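用 Stamis 搭一条灵巧手抓取规划流水线：从相机标定到第一次闭环运行

2022年12月19日

上一篇讲完了 Evuvus 仿真器的安装，留言里问得最多的是：装好了，然后呢？这一篇就把感知、规划、控制三块接起来，让灵巧手在厨房台面上自己找到瓶子、自己规划、自己去抓。全程在仿真里做，不需要真机，一台带独立显卡的台式机就够了。

先说我为什么喜欢这套组合。Evuvus 负责物理和渲染，Stamis 负责任务调度和运动规划，两边用同一套坐标约定，话题名也对得上，接起来特别顺！我以前自己写胶水代码，光是四元数的顺序就改过好几轮，换到这套之后这种事少了很多。

一、准备工作

需要的东西：
Evuvus 已能正常启动，默认厨房场景能加载
Stamis 核心包，以及它的 hand 扩展
Tovilel 模型库（里面有瓶子、餐具、食材之类的网格和碰撞体）
一个干净的 Python 虚拟环境

新建工程目录，叫什么都行，我这里叫 kitchen_grasp。目录下放三个子目录：config、scenes、logs。把 Tovilel 里要用的模型链接到 scenes，不要复制，模型库更新的时候省得再同步一遍。

然后写场景文件。台面、柜体、电器这类不动的东西放在 static 段，瓶子、蔬菜这类可以移动的放在 dynamic 段。这个区分很要紧：static 段的物体在规划器里只建一次碰撞树，dynamic 段的每次规划前都会刷新。第一次做的时候我图省事全塞进了 dynamic，规划一次要等好久，还以为是显卡的问题。

二、相机和感知

我用的是俯视相机，架在台面正上方偏后一点。俯视的好处是遮挡少，台面上的东西基本一目了然；缺点是高度信息弱，瓶子立着的时候从上面看就是个小圆，所以深度图一定要打开。

在 config/camera.yaml 里设好三项：位姿、视场角、深度开关。位姿写完先别急着跑检测，用 Stamis 自带的 check_frames 工具看一眼坐标轴有没有画反。z 轴应该指向台面，如果指向天花板，后面所有的抓取点都会跑到空中去。

检测这一步用默认的分割节点就行，它会给每个物体输出一个掩码和一个六维位姿。台面上的小东西，比如一头蒜，掩码面积很小，容易被面积阈值过滤掉。把 min_mask_area 设成 98，小物件就能留下来了。要是误检变多，再慢慢往上加。

判断姿态的时候，躺着的瓶子比立着的难一些。瓶身近似旋转对称，绕长轴那个自由度本来就定不下来，位姿估计会在这个方向上乱跳。解决办法是在物体描述里加一行 symmetry: axial，告诉滤波器忽略这个自由度。加完之后位姿曲线立刻平了，看着非常舒服！

长轴的朝向还是要分清楚，瓶盖那头和瓶底那头不能搞反。颜色在这里很有用：瓶盖是鲜艳的蓝色，瓶身是白色，在掩码里按颜色找一下瓶盖的质心，再和瓶身质心连线，方向就有了。代码不到一页，放在 perception/axis.py 里。

三、配置灵巧手

手的模型用 hand 扩展里的默认款。加载之后先做三件事：

1. 把所有关节归到张开姿态，存成命名姿态 open_flat。
2. 检查指尖坐标系，保证法向朝外。
3. 打开自碰撞检测，但是把相邻指节之间的碰撞对屏蔽掉。

第三步漏掉的话，手一加载就会报碰撞，规划器直接拒绝工作，日志里只有一句 start state invalid，初学的时候很容易卡在这里。

控制频率我设的是 30 赫兹，对这种慢速抓取来说足够。手指用位置控制，接近物体的时候切到阻抗控制，刚度调低一点，碰到瓶身会顺着让一下，不会把瓶子顶飞。

四、规划

启动顺序是先仿真器，再感知，最后规划器：

evuvus run scenes/kitchen.scene
stamis perceive --config config/camera.yaml
stamis plan --target bottle --from open_flat

规划器会先采样候选抓取，再逐个做逆运动学和碰撞检查。候选数量 num_candidates 我设成 24，最多可以设到 98，不过数量上去以后时间也跟着涨，桌面这种不算拥挤的场景用不着那么多。

白色瓶子横在木纹台面上，蓝色瓶盖朝着手的那一侧，手指张开着，两者之间隔着一段空台面。这样的布局很适合当第一个测试：目标周围没有紧挨着的障碍，接近方向的选择余地大，规划失败了也容易判断是哪一环的问题。

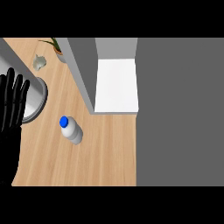 读者 Wongsuwan 留言说，他照着做的时候候选抓取全都落在瓶盖那一头，手总想去捏盖子，问是不是采样器有偏好。他后来把瓶身的抓取区域单独标出来，候选才分散开，不过又担心换个瓶子就得重新标一遍。

这个问题提得特别好，我也补了实验。采样器默认按表面曲率打分，盖子边缘曲率大，分数自然高。不想手工标的话，可以在 config/grasp.yaml 里把 curvature_weight 调小，再把 com_distance_weight 调大，让靠近质心的抓取得分更高。这样换瓶子也不用动，对其他长条形物体同样有效。

调权重的时候建议打开可视化窗口，看着候选抓取在瓶身上一点点挪过去，比盯着数字直观得多（也好玩得多）。

五、闭环执行

开环执行是规划完就一口气走到底，中间物体动了也不管。闭环就是边走边看，位姿变了就重新规划。在 Stamis 里只要加一个参数：

stamis execute --closed-loop --replan-threshold 2

阈值的单位是厘米。也就是说目标位姿偏移超过 2 厘米就触发重新规划，小于这个值只做局部修正。设得太小会不停地重规划，手走走停停；设得太大又失去了闭环的意义。

测试闭环有个简单办法：执行过程中在 Evuvus 的控制台里给瓶子加一个小的侧向推力，让它滚一下。轨迹应该会在下一个周期拐弯。我第一次看到手跟着瓶子拐过去的时候，真的在椅子上喊出来了！

还有一点，手在接近的过程中会挡住相机。俯视相机下，手背经常把瓶子遮掉一半，分割节点这时候给出的位姿不可信。做法是把手的模型渲染成掩码，从检测结果里扣掉，剩余面积太小就沿用上一次的可信位姿。参数叫 occlusion_hold，默认关着，记得打开。

六、常见报错

start state invalid
多半是自碰撞屏蔽没配好，回到第三节检查。

target not found
先看分割掩码里有没有目标，再看面积阈值。物体名字大小写不一致也会报这个。

plan timeout
检查是不是把柜体、墙面放进了 dynamic 段。候选数量太多也会超时。

手到位了但是抓空
通常是相机外参偏了。把一个已知位置的方块放在台面上，比较检测位置和真实位置，差多少就在 camera.yaml 里补多少。

瓶子抓起来又滑掉
摩擦系数太低，或者手指合拢的目标力太小。先调力，再动摩擦，摩擦改太大仿真结果就没有参考价值了。

七、日志和回放

每次执行都会在 logs 下生成一个目录，里面有关节轨迹、检测位姿和规划耗时。用 stamis replay 可以逐帧回放，左边是渲染画面，右边是位姿曲线，拖动时间轴两边同步走。排查闭环问题的时候，我基本就靠这个工具，强烈建议从第一天就养成看回放的习惯。

要批量测试的话，在场景文件里把瓶子的初始位姿改成随机范围，再加上 --repeat 30，跑完会自动汇总成功率和失败原因。随机范围别超出台面边界，瓶子掉到地上的那几次也会算进失败里。

配置文件和 axis.py 都放在文末的压缩包里，解压到 kitchen_grasp 目录下就能用。下一篇写双目标抓取，先把挡路的东西挪开再去拿瓶子，任务调度那部分会用到 Stamis 的行为树，已经在写了。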